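Soup weather again. It gets dark before I'm home now, and the flat at the top of Sarnalgate never properly warms up until the oven has been on for a while. So in October I start baking in the evenings.

I've been meaning to write up the barley and leek bake for ages. The first version came from a leaflet in the Nuna shop, where I buy my grains, but I've changed it enough that I think of it as mine. Theirs had cream in it and I found it too rich.

I started it after lunch, put the barley on to soak and got on with the bedroom.

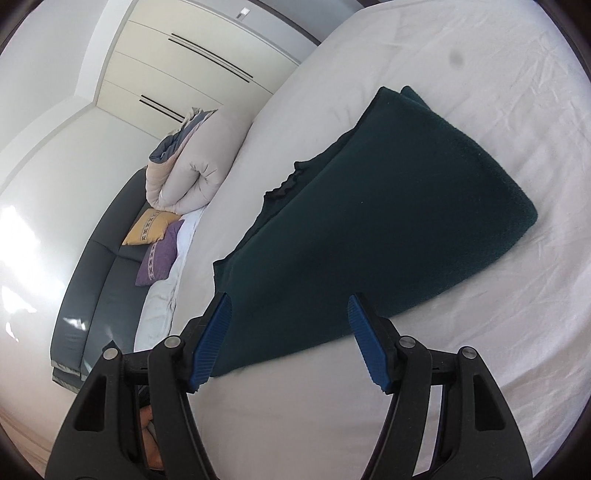
Pale sheet on, barley soaking.

You need 900 ml of stock, vegetable or chicken, and 5 leeks if they're thin ones. Slice them and wash them well, then cook them slowly in butter with the lid on. I don't let them brown. Drain the barley, stir it in, add the stock and a bay leaf, and tip the lot into a deep dish. Cover it and bake for 42 minutes at a medium heat. I know that's an odd number. I tried 40 and the middle was chewy, and at 45 the edges had caught, but my oven is old and yours may be kinder.

While it was in I did the rest of the housework and listened to the radio.
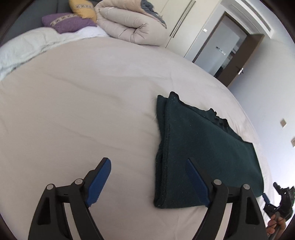
The cheese goes on at the end. I used Ongart this time, a hard one from the market with a bit of a bite to it. Cheddar works too. Grate plenty, mix it with breadcrumbs and put the dish back in without the lid for another 7 minutes, until the top is crisp.

I ate mine with pickled cabbage. The café at Erach does something similar with roast squash, and I might try that next, though squash takes longer and I'd have to start earlier. Leftovers keep for a couple of days in the fridge. The barley drinks up all the liquid overnight, so add a splash of stock before you warm it through.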